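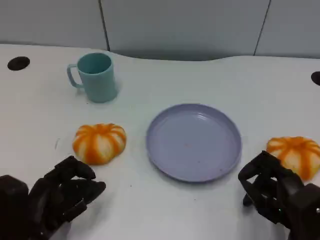

Gervasio Rivadeneira wanted to know why the cost column sometimes goes down when the retention period goes up. He has asked twice now, so the answer is in this README, under Known problems.

Stiko storage cost tables

Stiko is a set of CSV tables and a small command line script for comparing what it costs to keep backup data on disk, on tape, or in a hosted archive. The tables came out of a job we did at Greltano, where the backup server was filling up and the only pricing we had was a spreadsheet with no units in it.

What is in the repository

tables/media.csv – one row per disk or tape model, with usable capacity, purchase price and expected service life
tables/hosted.csv – one row per archive tier, with storage, retrieval and early deletion charges
tables/jobs.csv – 974 backup jobs, names removed, with size before and after deduplication
stiko.py – reads the three tables and writes one report
docs/ – column notes and a worked report

Running it

You need Python 3 and nothing else. From the top folder:

python stiko.py --months 60 --growth 10

The first number is the retention period in months. The second is yearly growth in percent. Both have to be whole numbers. The report goes to report.csv in the same folder and overwrites whatever was there, so move the old one first if you want to keep it.

To leave out a medium, add --skip with its name, such as --skip tape. You can repeat the option.

Where the numbers come from

The job sizes were exported from the Echeverría backup server over one November. Deduplicated size is what the server logged at the end of each job. Jobs that failed or were stopped by hand are left out. A job that was restarted and then finished is listed once, with the final size.

Prices in media.csv are from quotes we received ourselves. They are before tax and leave out shipping. The hosted tiers are all from Vimetard, on the standard contract. If your contract has a minimum commitment, put it in the min_charge column and the script will apply it per month.

Power and cooling are one flat figure per shelf. We did not meter them separately. Staff time is not counted at all, which favors tape more than it should. Add your own figure to the labor column if you have one. 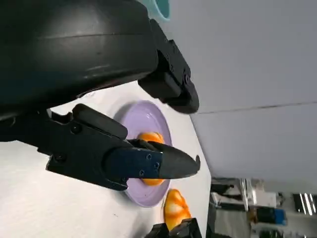 Greltano, second work area

Known problems

Cost can drop as retention rises. Hosted tiers charge for early deletion, and once the retention period passes the minimum for that tier, the charge goes away. The drop is correct. It does look odd in a chart, and the report now has a separate column for early deletion so you can see it happen.

Retrieval is modeled as one full restore per year. Sites that restore single files every day will pay more than the report says.

The script stops with an error above 3,000 jobs. This is a fixed list size left over from the first version. Split the input file and add the totals by hand – the tape rows need care, as each run rounds up to a whole cartridge.

Blank cells in jobs.csv are read as zero. Delete the row if you don't know the size.

Changes in this version

Growth is now compounded yearly. It used to be added to the starting size, so long retention periods came out too cheap.
Capacity is in decimal terabytes everywhere.
Fixed a crash when every medium was skipped except hosted.

Corrections

Send price corrections as a change to the CSV file, with the month of the quote in the note column. Please don't sort the rows or save the file from a spreadsheet program, as that rewrites the number format. Requests are read on Wednesday. For anything about the column definitions, check docs/columns.txt first.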